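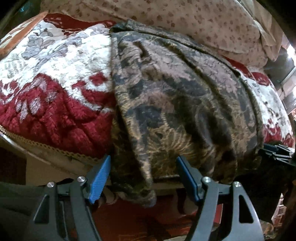 Vol. 3, No. 22

So, my Saturday. I spent it teaching a robot about bedding, or anyway making the recordings that somebody else will use to teach a robot about bedding, and my thumbs are still sore.

If you missed the last couple of posts, I've signed up with a little project called Cusau. They send you a pair of hand-held grippers, you do ordinary housework with them, and everything gets recorded from the gripper's point of view. No robot in the house at all! I kept expecting one in the second box (it was chargers). The idea is that a robot arm with the same kind of fingers can learn from what my hands did, and I don't have to know a thing about programming, which is lucky for all of us.

The task sheet this week said "handle a patterned cloth on a made or unmade bed." Fine, I thought. I fold things all the time. But you fold with ten fingers and you don't notice, and then you're down to two stiff ones per hand and you have to think about where cloth wants to be held. Grab it in the middle and it turns into a lump. Grab it by a hanging edge and at least you know what you've got. I went for edges most of the morning, then got tired and just started squeezing whatever part stood up the highest.
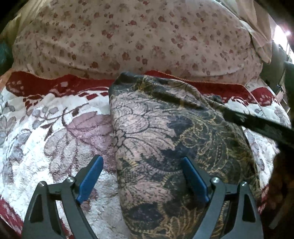 Pinching the flowery cloth from both sides.

The other thing is speed. I'm quick around the house, I like to get it over with, and Svenja Hollenstein from the project wrote back about my first batch and very kindly told me to slow down. Move like you're carrying soup, she said. So now I do everything at soup speed. Reach, stop, close, stop, lift. I even caught myself doing it with the mail.

They also want you to leave your mistakes in. If I miss the cloth I'm supposed to back up and try again without starting over, so the robot gets to see what recovering looks like. I love this rule. I wish more things in life had this rule. My worst one on Saturday took four tries, and I sent it in with everything else.

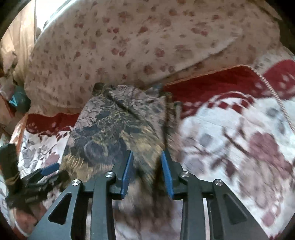
Page last changed: 17/08/2024

Now, two hands. I'd done all my practice with one gripper and figured the second would make it easier, and for the first half hour it made it so much harder. Each hand has its own opinion! The left one would close when I only meant the right. What helped was giving them jobs: one holds still, the other does the moving, and then they swap. Once I stuck to that I got 19 takes I was pretty happy with, out of way more than I'm going to admit to.

Busy prints are a pain, by the way. Flowers on top of flowers on top of flowers, and I'd lose track of which fold belonged to what, and I was standing right there with two working eyes. I asked whether I should switch to plain sheets and the answer was please don't, real beds look like this. The full set for this task is supposed to reach 1000 takes from everybody put together, and the counter was at 672 when I quit for the day. So there's plenty left if you want to join in.

A couple of things I'd pass on if you do. Sit down between takes. Push your sleeves up before you start, not in the middle. And let go gently, because I had a habit of popping the fingers open and the cloth would spring back and undo the whole thing.
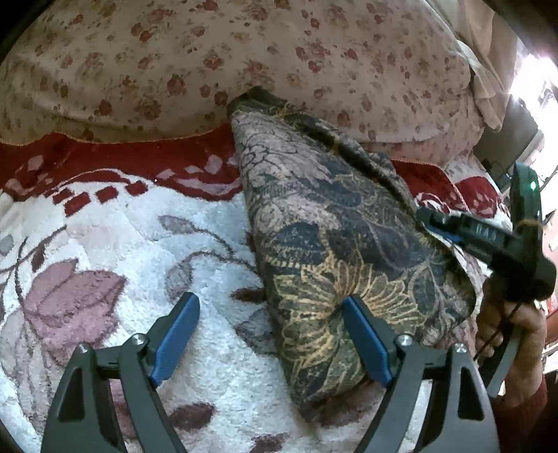 Wendelin Lanz wrote in to say I'm going easy on the letting go: I did the towel task back in November and releasing was the part they sent back the most. Try opening the fingers halfway, waiting a second, then opening the rest. Also, does your left hand get better? Mine never did. I ended up giving it all the holding still.

Wendelin, I tried the halfway thing this evening on a dish towel and I think you're onto something. The left hand is a little better, but I wouldn't trust it with eggs. Next on my list is pillowcases, and I've already read the sheet twice and I still don't see how you get the pillow in with these things, so if anybody has done that one please leave me a comment before I start.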